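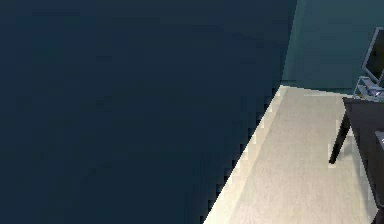 *Render, dark navy wall and teal wall meeting at a corner.*

# Vasilakis detention: how is the time limit being computed?

**docket_rat** — February 6, 2026

Starting a separate thread so the general Zostanov one can stay on the road blockade itself.

Status as I understand it. Anastasia Vasilakis was arrested at the Akpan quarry gate during the blockade and is held at Tosetness. The indictment has seven counts: obstruction of a public road, two of trespass, resisting an officer, failure to disperse, and two of incitement based on posts made before the blockade. Bail was refused at the first hearing and again on review. She has been in custody 83 days.

The Ploltia procedure code caps detention before trial at 90 days for offenses in the lower category. All the counts except incitement are lower category. Incitement moves up a category if the speech was "likely to cause serious disorder," and the cap then becomes 180. The indictment doesn't say which version is charged. It cites the article and stops there.

My question is which cap applies when the charging document is silent.

**m_harrow**

The higher one. Category goes by the maximum sentence available under the cited article, and the article includes the aggravated form. The prosecutor doesn't have to choose until the evidence closes.

**docket_rat**

Where is that written? I can find it for sentencing. I can't find it for custody.

**m_harrow**

It's in the practice of the district courts. I don't have a citation that says it in one line. The refusal order at the review hearing treats the offense as higher category, and the defense didn't object on that point.

**lindenstrasse**

The defense did object. Themis Christodoulou filed a written objection to the classification before the review hearing. It's listed on the register as a separate entry. The order never mentions it, and that is a different matter from there having been no objection.

**m_harrow**

Fine, I was going by the order. I'd still say the outcome is the same. If the court used the higher category as the basis for its refusal, it rejected the objection by implication.

**lindenstrasse**

An order continuing custody has to give reasons on each contested ground. Rejection by implication is exactly what the appeals chamber sends back.

**pelham2**

It sends them back for new reasons. It doesn't release anyone while that happens. People in the other thread keep writing as if day 90 opens the door automatically, and I think her family is being set up for a bad week.

**docket_rat**

Agreed that nothing opens automatically. Under the code the facility director has to notify the court before the cap expires, and the court then rules. If no ruling comes, the director must release. I have never seen the last step happen at Tosetness.

**old_gregor**

I have, once, with a man held over unpaid fines and a fistfight. They let him out at the side gate after dark with no phone. He wasn't a political case so it made one paragraph in the local paper.

Can somebody explain the incitement counts to me in plain terms? I've read the two posts. One gives a time and a place. The other says the trucks "will not pass." I've said worse at a zoning meeting.

**docket_rat**

Plain terms: the state has to show that the words called for an unlawful act, and that she meant people to do it. Standing on a public road without a permit is an unlawful act, so a post calling people to stand there can meet the basic form. For the aggravated form they also need likely serious disorder. The file runs 192 pages, and what I've seen of the index lists no injuries and no property damage apart from a gate chain.

**m_harrow**

"Likely" is judged at the time of the post. The absence of injuries afterward doesn't settle it. The prosecution will point to the earlier blockade in May, where there were injuries, and say she knew how these things go.

**lindenstrasse**

In May the injuries were to protesters. Using that to show that a protester's post was likely to cause serious disorder is quite a construction.

**m_harrow**

I didn't say I liked it. I said they'll argue it, and that a district judge will probably accept it at the custody stage, where the standard is reasonable suspicion. You're arguing the trial.

**pelham2**

Also worth separating: the quarry company's statement is not part of the criminal case. Akpan has a civil claim for lost delivery days. I keep seeing the claimed amount quoted as a "fine" she is facing. She isn't. The claim names the residents' association, and she is on it only as a joint defendant.

**tarn_walker**

With respect, some of us live here and this thread reads like a parts catalog. She's a schoolteacher who stood in a road. The dust count at the school is the reason there was a blockade at all, and there are four posts on categories before anybody asks about the incitement charge. The permit was renewed with no hearing. None of this is complicated.

**docket_rat**

The permit thread is pinned at the top of the board and it is a good one. I kept this one narrow on purpose. The category decides whether she can be held for another three months, so to my mind it matters a fair amount to someone sitting in Tosetness.

**tarn_walker**

I know why it matters. I'm saying that if you only talk about day counts, you've accepted that there's a correct number of days for this.

**lindenstrasse**

I don't accept that and I still want the count right. Both can be done.

One correction to the opening post. Custody runs from the time of arrest, and the register shows she was held overnight at the Zostanov police station before transfer. If the 83 is taken from the Tosetness admission record, it is one day short.

**docket_rat**

It's from the admission record. So 84 on the arrest basis. I'll leave the first post as it is and put a note under it. Does the court count the day of arrest itself?

**m_harrow**

Yes. Article on computation of time, second paragraph. Part days in custody count as whole days in the detainee's favor. We can at least agree on that one.

**pelham2**

Then the director's notice should be due very soon, assuming the lower cap. If no notice is filed, that tells you Tosetness is working on the 180. The register would show it either way, under incoming, usually a day behind.

**old_gregor**

Does the visiting list change while this goes on? My niece teaches in the same building and wanted to send books.

**lindenstrasse**

Books go through the facility office, paperback only, no handwriting inside, sender's full name on the package. Visits are still family and counsel. Christodoulou's office has been passing on letters if they're left unsealed.

**docket_rat**

Checked the register this evening. No director's notice yet. There is a new defense entry titled "request for ruling on classification," no hearing date assigned. I'll post the text if it is made public.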